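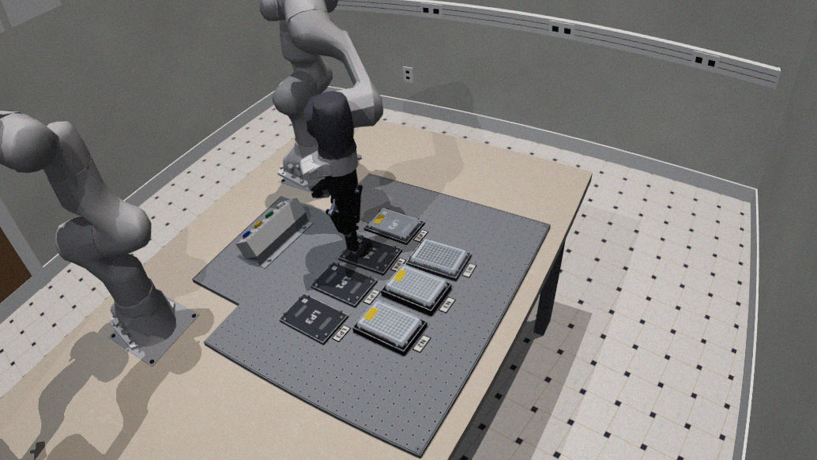 A two-arm lab bench planned by members of the Oncombe shared workshop has run from start to finish in simulation, and the group expects to begin bolting down the real one in September.

The project, called Clanura, is meant to move well plates between holders and a set of plate nests without anyone handling them. Caradog Lewis, who started it in his garage before moving it to the workshop on Craddock Street, said the layout was settled in software first because the arms kept reaching for the same spot.

"We moved the second arm to the corner of the table and that fixed most of it," he said. "It costs nothing to drag a base plate across a screen. Drilling a tabletop twice is another matter."

The nests carry their own labels, LP2 and LP3 among them, and the model matches the perforated platform the group plans to use. Lleucu Wynne wrote the motion routines and has logged 155 runs so far. The last 7 finished without a stop, she said.

Work still to do includes the wiring, an emergency stop for each arm and a guard along the front of the table - the workshop will not allow power to the arms until that is fitted.

The group meets on Wednesday at 7 p.m. Members from the Tullitcombe workshop have been invited to try the simulation.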